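Incidencia 559: el turno de preparación rehace a mano lo que coloca el brazo
Estado: abierta, en seguimiento
Abierta por: Tamara Zinchenko, turno de preparación
Sistema: célula de mesa redonda, software Skelo, cola de tareas Grinudar
Fecha de apertura: 17 de mayo de 2020

Descripción del problema

Desde que la preparación de bandejas pasó a la célula, la persona del puesto ya no llena bandejas. Supervisa, repone piezas en la mesa y atiende los avisos de Skelo. El problema es que los avisos llegan sin indicar qué pieza ha fallado, y quien está en el puesto tiene que levantarse, mirar la mesa y decidir. En la práctica se acaba metiendo la mano y colocando la pieza, y Skelo sigue contando como si la hubiera puesto el brazo.

En marzo la cola registró 2651 colocaciones correctas. No sabemos cuántas son del brazo y cuántas nuestras.

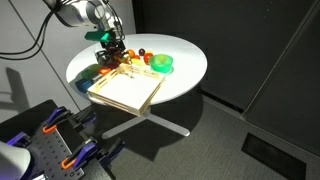
Mesa de trabajo con la bandeja y las piezas de juguete.

Entorno

Piezas: fruta y verdura de juguete, cubos de colores, cuenco.
Destino: bandeja de madera clara.
Tiempo de espera antes de aviso: 240 segundos.
Personas en el puesto: una por turno. Antes del cambio eran dos.

Pasos para reproducir

1. Cargar en Grinudar una tarea de bandeja con fruta y cubos mezclados.
2. Dejar las piezas juntas, sin separarlas a mano.
3. Lanzar la tarea y no intervenir.
4. Cuando salte el aviso, abrir el detalle. El campo «pieza» aparece vacío.
5. Colocar la pieza a mano y pulsar «Continuar». El contador suma una colocación correcta.

Resultado esperado: el aviso nombra la pieza y la intervención manual se cuenta aparte.
Resultado obtenido: ninguna de las dos cosas.

Registro

Entrada 1. Soporte de Skelo

Recibido. Pedimos que se repita la tarea con las piezas repartidas por la mesa y la bandeja en diagonal, para descartar un problema de alcance. Indicad también si el aviso salta durante el agarre o al soltar.

Entrada 2. Tamara Zinchenko

Repetido. Salta en los dos momentos, más al agarrar. Con los cubos casi nunca. Con las piezas alargadas o que tocan a otra, bastante. El alcance no parece el motivo: el brazo llega a la zona de la bandeja.
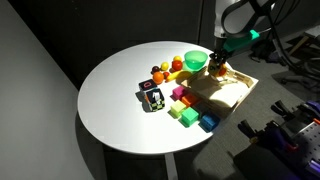

Entrada 3. Soporte de Skelo

El campo vacío es un fallo conocido de la versión instalada. Cuando el sistema duda entre dos piezas no escribe ninguna. Hay corrección prevista. Mientras tanto se puede activar la vista de la cámara de la pinza en la pantalla del puesto: Ajustes, Puesto, Vista auxiliar.

Entrada 4. Tamara Zinchenko

Activada. Ayuda, porque ya no hace falta levantarse con cada aviso. Dos observaciones. La primera, que la sombra del propio brazo oscurece parte de lo que se ve y con las piezas pegadas cuesta distinguir dónde acaba una y empieza la otra.
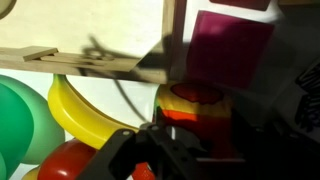
La segunda es de organización. Con la vista en pantalla, la oficina ha propuesto que la misma persona lleve también la mesa del fondo. Pido que no se decida hasta que el contador separe lo manual de lo automático. Ahora mismo las cifras dicen que el puesto está casi parado, y no lo está.

Entrada 5. Soporte de Skelo

De acuerdo con lo del contador. Como solución provisional se ha creado en Grinudar el motivo «intervención de operador». Hay que marcarlo antes de pulsar «Continuar»; si se marca después no se guarda. Lo de las mesas no depende de nosotros y se traslada al responsable de planta.

Entrada 6. Tamara Zinchenko

Probado en un turno. El motivo se guarda bien si se sigue ese orden. Son dos pulsaciones más por aviso y al principio se olvida. He dejado una nota en la pantalla y lo he explicado en el relevo. A la gente de la tarde le preocupa que marcarlo se lea como error suyo. Propongo cambiar el texto por «pieza colocada a mano».

Entrada 7. Soporte de Skelo

Texto cambiado. Cerrar sesión y volver a entrar para verlo.

Pendiente

Corrección del campo «pieza» en los avisos (Skelo).
Columna propia para colocaciones manuales en el informe mensual (Grinudar).
Revisar la iluminación de la mesa (mantenimiento).
Respuesta de planta sobre el reparto de mesas. Sin fecha.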